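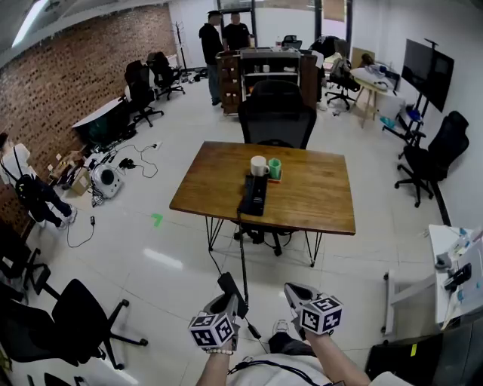 How long should homemade mustard rest before it is served?

A whole-grain mustard should rest in the refrigerator for at least two days, and most are better after a week.

The advice comes from the head of the condiment program at the Prultton Kitchen School in Semham, who spoke with the school newsletter in December, shortly after the last mustard class of the term. The program has offered the class since 2000. It was first taught as a single evening on sauces for cold meats, and mustard took up the final half hour. It now fills a full Saturday.

"The resting time is the part students find hardest to accept," the program head said. "They taste the mustard an hour after grinding and find it bitter. They assume the recipe has failed and begin adding sugar. Our instruction is to put the lid on and leave it alone."

The bitterness is normal. Dry mustard seed has very little heat of its own. When the seed is crushed and mixed with cold liquid, an enzyme in the seed begins to produce the sharp compounds that reach the nose. The early harshness softens over the following days as the seeds continue to take up liquid.

Temperature matters a good deal at the mixing stage. Hot water weakens the enzyme and gives a mild result, and students are asked to begin with cold water. Vinegar also slows the reaction, which is useful once the mustard has reached the strength the cook wants.

"If you would like a strong mustard, stir the powder into cold water, wait ten minutes, and then add the vinegar," the program head explained. "If you would like a gentle one, add the vinegar at the start. That one choice makes more difference than the brand of seed."

The school's standard recipe uses equal parts yellow and brown seed. Yellow seed is larger and milder. Brown seed is smaller and carries most of the heat. The seeds are soaked overnight in cider vinegar and a little water, then ground with salt and a spoonful of honey. Turmeric is optional and is used only for color.

Asked whether special equipment is needed, the program head was brief. "A blender will do. A mortar will also do, although a full batch by hand is tiring. We ask students to stop grinding earlier than they think they should, as the mixture will go on thickening overnight."

Seeds that float during soaking do not need to be thrown away – they sink once they have taken up enough liquid. The soaking jar should be glass, and the seeds should be covered by a finger's width of liquid. If the top layer looks dry in the morning, more vinegar may be added at that point.

The school keeps a file of student recipes, and it now holds 93 entries. Beer mustards make up the largest group. There are several made with maple syrup, a small number with horseradish, and one with dried sour cherries that has been served with roast pork at Perkus, the lunch room on the school's ground floor. Perkus also carries a smooth yellow mustard under the Ilie label, which is made in the school kitchen from yellow seed powder.

The program head does not recommend every idea in the file. "Fresh garlic is the one I discourage. It tastes pleasant on the first day and very strong by the fifth. Roasted garlic behaves better, but it shortens the keeping time, and a jar that contains it should be made in a small amount and used within the week."

Plain mustard made with vinegar and salt keeps far longer. The school advises refrigeration in a clean, closed jar and asks students to write the date on the lid. For flavor, it suggests finishing a jar within 90 days. The heat fades gradually during that time, and older mustard is best used in cooked dishes or salad dressings. Any jar that shows mold or has an unusual smell should be discarded.

On the question of cost, the program head noted that small spice jars are a poor way to buy mustard seed. Larger bags are much cheaper by weight, and whole seed holds its quality for a long time in a dark cupboard. Ground mustard powder loses strength sooner and should be bought in smaller amounts.

We use cookies to improve your visit and to remember your newsletter settings. Accept all | Manage choices

The conversation turned to texture, on which opinions in the class are often divided. A thin mustard can be corrected by leaving it uncovered in the refrigerator for a night. A thick one needs only a spoonful of water or vinegar, stirred in and tasted before any more is added.

"I would also ask people to wait before adjusting the salt," the program head said. "Salt is easy to misjudge while the mustard is still bitter. We taste on the second day, with a piece of plain bread, and make our changes then."

Next term's class will add a section on fruit mustards, beginning with pear. Students will need to bring an apron and two glass jars with tight lids. Seed, vinegar, and honey are supplied by the school. Registration is handled at the front office in Semham, and places are held once the class fee has been received.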